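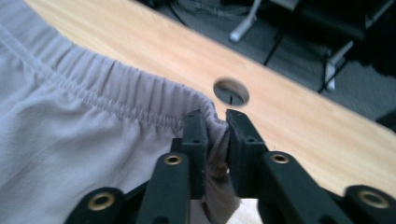
Waistband, pinched.

Mollora's grasp planner costs $58 a month and has firm opinions about laundry. On elastic it's good: it goes for the gathers every time.

Flat cloth is where version 2 earns its bad mood. The planner wants an edge or a wrinkle, and a soft crease like the one running down between the open pads should be plenty. Mine scored it as noise – then replanned for 730 milliseconds. Buy it for pants, skip it for sheets.

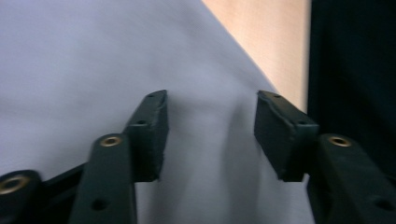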